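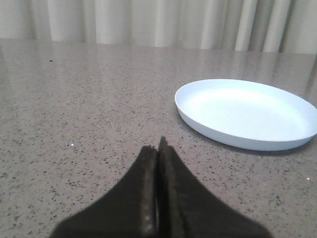

Photograph: Filipa Amaral

Care of a speckled stone worktop in a shared activity kitchen, and of the play food used on it

Posted by Femi Adeleke, April 8, 2024

I should be grateful for advice from members who have responsibility for a shared kitchen. Our centre has a practice kitchen in which visiting families lay tables, sort play food and learn simple serving tasks. The worktop is a grey speckled stone with a high polish. It was in place when we took over the building and no paperwork came with it, so I am unable to say whether it is granite or a manufactured quartz.

The difficulty concerns the finish. When the curtains behind the worktop are drawn in daylight, their folds are reflected in long pale bands across the back of the surface, and within those bands every smear can be seen. Towards the front edge, where the flecks are more distinct, the same smears are hardly noticeable. Staff have been using a general kitchen spray and paper towels between sessions, and the bands look cloudy again by the afternoon.

I would also welcome views on two related matters. We put out pale, round plates for the sorting activity, and I do not know whether their undersides could mark the stone. Secondly, the play food passes through a great many hands and we have no written procedure for washing it. Our annual allowance for cleaning materials is small, and I would prefer not to purchase a specialist product unless it is needed.

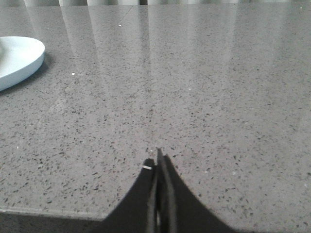
Damian Ruchti

Please establish what the stone is before applying anything further to it. Granite is usually sealed and may need sealing again from time to time, whereas manufactured quartz does not require a sealer, and a sealer applied to it will often dry as a haze. If a previous tenant sealed a quartz worktop, that alone could explain the cloudiness.

A simple check may be made with water. Place a few drops in an inconspicuous position, leave them for 12 minutes and wipe them away. If the stone beneath has darkened, it is absorbing water and is probably a natural stone in want of sealing. If there is no change, the surface is either quartz or a well-sealed granite, and the test will not tell you which. The firm that maintains the building may hold a record of the installation. In our case Abbasi had kept the original order, and it was found within the hour once we had asked the right department.

For daily care, the following has served us adequately:

Remove crumbs and grit with a dry, soft cloth.
Add a small amount of mild washing-up liquid to 500 ml of warm water. Wring the cloth well and wipe from the back of the worktop to the front.
Wipe again with clean water. This step is the one most often left out, and dried detergent is a very common cause of a cloudy finish.
Dry at once with a clean microfibre cloth.

Vinegar, lemon juice, bleach and scouring powder should be kept away from the surface. Paper towels are not harmful in themselves, but they tend to leave lint and to move the residue about.

As to the plates, turn each one over and run a finger around the foot. An unglazed or rough foot can leave grey marks on a polished surface, and may scratch it if grit is trapped underneath. Lift plates and do not slide them. Thin felt or cork mats would be a sensible purchase if the foot proves to be rough.
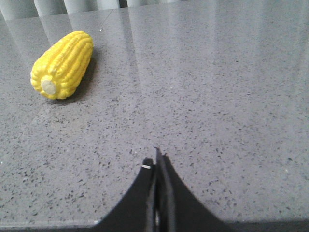 Toy corn cob on the speckled worktop

Matilde Esteves

I shall confine myself to the play food. The procedure depends upon the material. Hard plastic pieces may be washed by hand in warm soapy water, rinsed and left to drain on a towel. Foam pieces should be wiped only, as foam takes up water and dries slowly inside. Where there is doubt, treat the piece as foam.

Moulded sweetcorn is the worst item in any set, because dirt settles in the grooves between the rows of kernels and a cloth will pass straight over it. We use a soft toothbrush, working along the rows from the stalk end to the tip, and then a damp cloth. The brush is labelled and kept in the play food box.

Our own collection came to 172 pieces at the last stocktaking in May, and it was not practical to wash all of them after each session. We adopted two boxes, one marked for use and one for washing. Any piece that has been in a child's mouth goes directly into the second box. The remainder are washed at the end of the week.

Do make sure the pieces are fully dry before they are returned to the worktop.
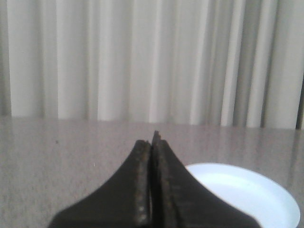
Water trapped beneath a toy or a plate will leave a ring when it dries, particularly in a hard water district, and on a polished stone the ring shows very plainly. A second wipe with clean water, followed by drying, will normally remove it if it is dealt with the same day.

Cristóvão Torres

We use Firix spray on everything and have had no complaints. Ours is a laminate worktop, however, so this may not assist you.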